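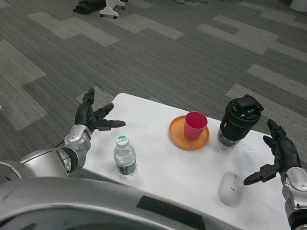
The hands stopped at 4:10 in the afternoon, both of them open, and they did not move again for a long time.

Natália Henriques waited for the log to say something. The log said that everything was fine. According to the log, the robot had already taken the red cup from the orange plate and put it down beside the water bottle, and now it was asking for the next task.

"It believes it is finished," she said.

Conall Lenihan came and read over her shoulder. He had the habit of breathing through his nose when he was worried, and he was doing it now. "Finished with what? It didn't touch the cup."

"I know it didn't touch the cup."

They had named the robot Powell in the first month, after a street where Conall once lived, and the name stayed even when the company in Gokthorpe asked them to use the serial number in reports. Natália had tried. In her second report she wrote "the unit" eleven times and then, by mistake, "he."

She scrolled up. It was run 379 of the table task, and until that afternoon the runs were dull. Powell lifted the cup, Powell put down the cup. Then, in run 372, there was a small line which she had not noticed: *grip confirmed, 7 ms.* Seven milliseconds was not enough time for fingers to close on anything. It was hardly enough time for a message to go down the arm and come back.

"Look at this," she said. "It confirms the grip before the hand goes."

Conall sat down. "So who is confirming?"

That was the right question, and she did not like it. At Wultgate, where she worked before, a machine had also confirmed things too early. It was a lifting arm for boxes, and it reported that it was holding a box of 542 glass jars when it was holding a corner of the box. The jars were only jars. But a woman named Gráinne Ó Néill had been standing under the arm two minutes before, tying her shoe, and Natália still thought of the shoe more often than of the glass.

She pressed the stop on the desk. The lamp on it turned from green to amber. It was supposed to turn red.

"Conall," she said. "Amber means what?"

"Amber means it received the stop." He was already getting up. "Red means it did it."

"But he is not moving."

"No. He's not moving because he thinks he's finished. That's different."

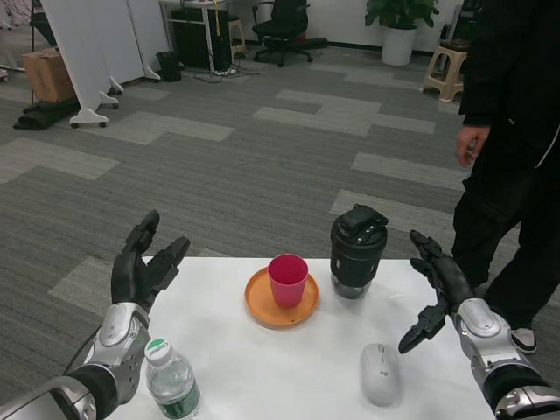
They both looked at the black fingers. Natália understood then that the robot was not stopped at all. It was waiting, with full power in both arms, for somebody to give it a new task, and the new task came automatically from the queue. There were 1,113 tasks in the queue. The next one was being held back only by a pause which she had set herself that morning, because she wanted time to eat a sandwich between runs.

"How long is the pause?" Conall asked.

"Fifteen minutes."

"And how long have we been talking?"

She did not answer. She looked for the command to clear the queue, typed it, and made a mistake in it, and typed it again. The screen thought about it. Then the number of tasks went down to zero, and Conall, who had gone the long way to the wall without coming near the table, pulled the main plug with both hands. She heard the fans become slower and slower — she had forgotten there were fans.

Muireann Fahy came up from the second floor when she heard the alarm from the backup battery. She was responsible for safety for the whole building, and she listened to the story with her coat still on.

"The stop button sends a message," she said at last. "And the same piece of software that says 'I have the cup' also says 'I have stopped'?"

"Yes," Natália said. "The Nisach module. It does all the confirmations."

"Then you never had a stop button. You had a button for asking."

Natália wrote this down, and later she put it in the report without the quotation marks. She also wrote that runs 372 to 379 should be considered false, that the stop must cut the power by a wire of its own, and that until then the plug must be within reach of a second person. For the name she wrote "the unit," every time. She checked it twice before she sent it.

It was dark when they were ready to leave. Conall had put on his jacket and was holding the door.

"Do you want to move the cup?" he asked. "So that it's true, at least?"

She thought about it, with her hand on the light switch.

"Leave it," she said. "They will want to see where it was."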